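Gindcombe Web Hosting: Storage and Transfer FAQ
Last revised 23/12/2019

How much storage comes with a basic account?
Each basic account has 3000 MB. Mail, databases and site files all draw on the same amount.

What is the largest file I can upload?
The browser upload form accepts files up to 200 MB. Use SFTP for anything larger.

Do deleted files still count against my quota?
Yes, until the trash folder is emptied. The system empties it every 30 days. You can also do it by hand under Account, Storage, Trash.

Why does the control panel show a different total from my FTP program?
The panel counts disk blocks. Most FTP programs add up file sizes. A site with many small files will show the larger gap.

Can I move my site from the Urnis servers myself?
Yes. Export the database first, then copy the public folder. File permissions are not carried over and must be set again. 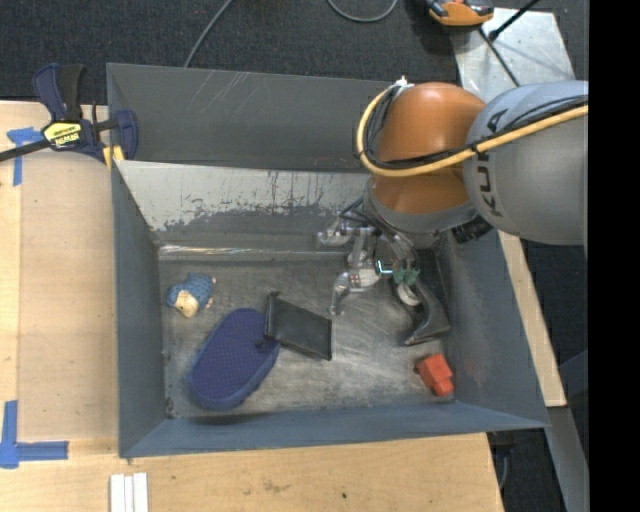 Are image thumbnails included in the quota?
Yes. The gallery module stores two resized copies of every upload. To turn this off, clear the "Keep resized copies" box and run Rebuild.

Who handles quota increases?
Write to Ermelinda Bettencourt in accounts. Include the account number and the new size needed. Increases made before August do not need to be requested again.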